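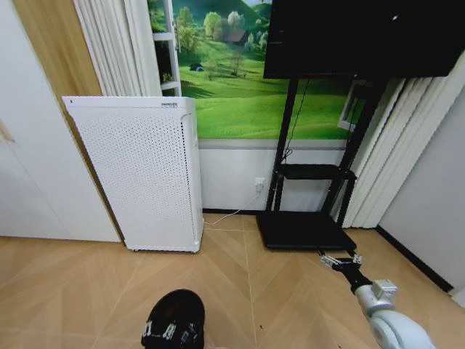
The mural corner, with the air purifier.

Projects > Clothing and Textiles > Nimri > Progress Reports

About Grants Reports Contact

Nimri adjustable pattern line: second progress report to the Stesitz fund

The grant was for a line of coats and trousers that could be let out or taken in at home, with no sewing machine. We said in the application that this would keep clothes in use longer. I still think it might. I would ask you to read the rest of this report with "might" in mind, as our first report was more cheerful than the evidence allowed.

Work done since January

We finished patterns for eight garments, one more than planned, and cut samples of all of them at the Gundton workroom. The trousers use a laced back panel and a deep waist facing. The coats have a pleat at each side seam held down with flat buttons. Both ideas are old. Any tailor's handbook from a century ago has some form of them, and I would be wary of calling our version an innovation, though the application did so twice.

Sewing times are poor. A plain coat from the same block takes our machinists one morning. The adjustable one takes most of a day, and the side pleats account for nearly all of the difference. Nosov, who supplied the wool, offered a lighter weight that presses flat more easily. We tried it and the pleats sagged at the hip, so we went back to the heavier cloth and put up with the bulk.

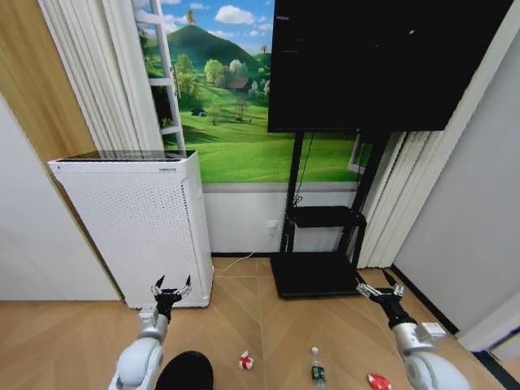 The wearer trial

We lent garments to 24 people and asked them to wear them in the ordinary way and write down each time they changed the fit. Most of the diaries came back. They show plenty of adjusting in the first week and very little afterward. Our draft summary described this as wearers "finding their fit." It could just as well mean that the novelty wore off, or that the buttons are a nuisance. The diaries don't let us tell these apart, and we should have put a question in them that would.

Three wearers asked to buy their coats. That is pleasant to hear, but they had been wearing them free through a cold spell and we hadn't told them the price.
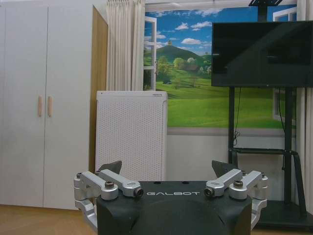
Wardrobe, curtain and mural.

Money and interest

The sign-up page for the first run has collected 1,278 names. I know this is the number people like to see in a report. Signing up costs nothing, and a good part of the traffic came from a prize drawing that I argued against at the time. I would not set a production order by it. Cloth spending is over budget on account of the abandoned lighter wool, and photography is under, so the total comes out close to plan.

What we want to change

I propose dropping the coat from the first run and going ahead with the trousers only. The lacing works, it adds little to the sewing time, and the wearers complained about it less. The coat can come back once we have a pleat that a machinist doesn't dread.

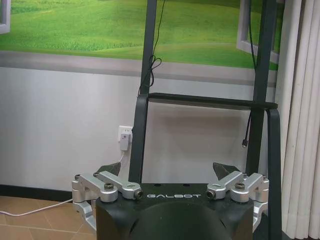 Widad Obeidat thinks this is too cautious. In her view the coat is the only garment in the line that anyone would cross a street to look at, and laced trousers on their own will be taken for costume. She would raise the coat's price to cover the extra hours and make a very small number. I have no good answer to the costume point.

We need your decision on the change before cloth is ordered for the run. The revised sewing times and the blank diary form are attached, and the wearers' own diaries can be read at the workroom.

Related reports
Nimri: first progress report
Nimri: original application and budget
Gundton workroom: machine servicing and training
Buttons, laces and hooks: notes from the sample stage
Guidance for grant holders on wearer trials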